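Etamine bench notes
12/11/2019

A few people at other shops asked what it's like now that we have an arm on the returns line, so I'm putting it in one thread. I work the bench at Hukader, Teshome site. I don't speak for the company.

What we do: rental tool kits come back from job sites, we check them, swap what's worn, recharge, put everything back in its place, send them out. A good day shift is nearly 290 kits. Before June all of it was hands.

The sorting and racking part is what they automated. The project is called Etamine. I was told it's a kind of cloth. The arm came from an integrator, Dreltlow, and they did most of the setup on a computer before anything got bolted to our floor.

So for a good while the new coworker was a model on a monitor in the break room. Anyone could walk up and watch it try things. Some people watched every lunch, some wouldn't sit on that side of the room. 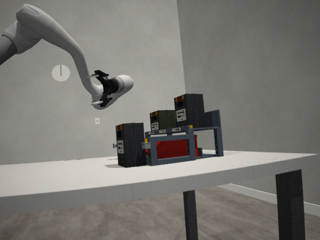

The simulated station: white arm, black gripper, three boxes and the rack.

First thing I noticed was how clean it was. Our tables have grease, tape, a coffee ring and usually somebody's gloves. I said so on the feedback sheet. Dreltlow added clutter in later runs and the arm got slower, then better.

Second thing was table height. They had taken it off a drawing, and the drawing was from before we raised the benches. Two of us caught that by standing next to the screen with a tape measure. It would have been an ugly first day otherwise.

That's my main advice if your shop is about to do this. Ask to see the model early and ask more than once. They won't know what's wrong with it and you will.

There were five of us on returns when this started. There are four now. The one who left took a transfer to dispatch and asked for it. I'm saying that plainly because people always want to know, and also because I don't know what the number will be next year. We asked in the meeting and got "no current plans."

The job itself. I used to rack boxes maybe half the day. Now I rack the ones the arm sets aside: cracked housing, label missing, mud in the contacts, someone else's brand in our kit. So everything that reaches me is a problem. The work is more interesting and it's also more tiring. There used to be easy ones in between where your head could rest.

My shoulder is better. I'll give it that. Four years of lifting to the top rail and I'd started sleeping on one side. That went away over the summer.

Training took 42 hours spread over several weeks, paid, on shift. Most of it was safety and recovery: how to stop it, how to clear it, how to start it again without it going back to where it thought it was. The recovery part should have been longer. That's where all our lost time is.

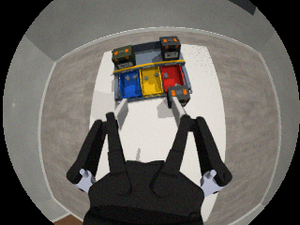 Recovery is mostly about working out what state the arm was in when it quit, and we learned that on the simulator before they let us near the real thing. You get a stopped run and you have to say what you'd do before you touch anything. The run I still remember had the green box and one dark box up on the back corners of the rack, and the other dark one down at the front right, straight ahead of the gripper's right finger. Is it about to pick that box, or did it just set it down? You can't tell by looking. You have to go to the log. I guessed, I guessed wrong, and I haven't skipped the log since.

The colored bins for small parts were a good idea and it came from the bench. Blue, yellow, red. Dreltlow wanted plain ones with printed codes. We pointed out that a person still has to reach in there a lot of times a day, and a person reads red faster than a code. They changed it in a day.

Something I didn't expect: the talk got less. The arm's area has a line on the floor, and our benches got moved apart to make room for it. I used to work elbow to elbow with people. Now we're at two ends of the room and we talk at break. It's quieter. A couple of people like that. I don't much.

Pace is the other sore point. The arm doesn't rush, but it doesn't stop for a drink of water either, and if your exceptions shelf fills up, it waits and a light comes on. For the first month that light felt like being yelled at. We asked for a second shelf. We got it in week six and it fixed most of it. Cheap fix. Ask for it on day one.

Pay: there's a small bump for anyone signed off on recovery. All of us are signed off now. It took two meetings to get it written down and I'd suggest you get yours written down before the training starts, when they need you to say yes.

What new people learn is what I worry about. I can tell a bad pack by the weight and the way the lid sits because I handled thousands of good ones. Somebody starting today mostly sees bad ones. We've begun putting new hires on plain racking one morning a week with the arm off. Management wasn't thrilled but they agreed to try it until spring.

Would I go back to how it was? For my shoulder, no. For the room, some days yes.

Happy to answer questions about the floor side. For anything on the programming you'd have to ask Dreltlow. If your site is getting one, send me a message and I'll share our recovery checklist. It's one page and we wrote it ourselves.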